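Sunday plates

I've been trying to get my head round why I own so much crockery when there are only 2 of us in the house. It started with Gran's dinner service, which came to me in a box that weighed more than I did (or felt like it on the stairs), and then I discovered the Sunday market at Stosley and that was that.

My rule is simple – no more than I can carry home on the bus. Gitau came along in April and broke it for me by bringing his car. We left with a soup tureen, a stack of side plates and a gravy boat with a glued handle that I still love dearly! He got a toast rack. We don't own a toaster.

I've given up on matching sets. A table of odd plates looks friendlier, and if one gets chipped you don't have to go into mourning. Anything with a bit of a wavy edge and I'm done for, I'll pay whatever they ask.

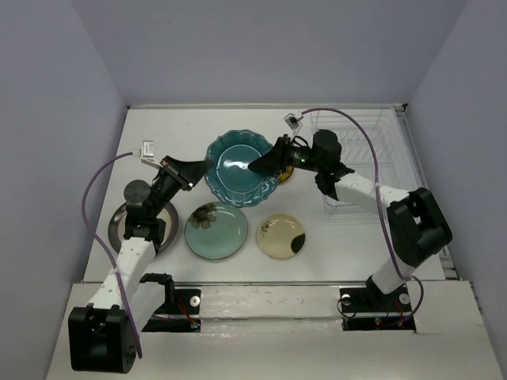 The dark teal one with the ruffled rim is my favourite of these.

Next job is finding shelf space. Gitau says the airing cupboard is off limits, but he's away on Thursday, so we'll see.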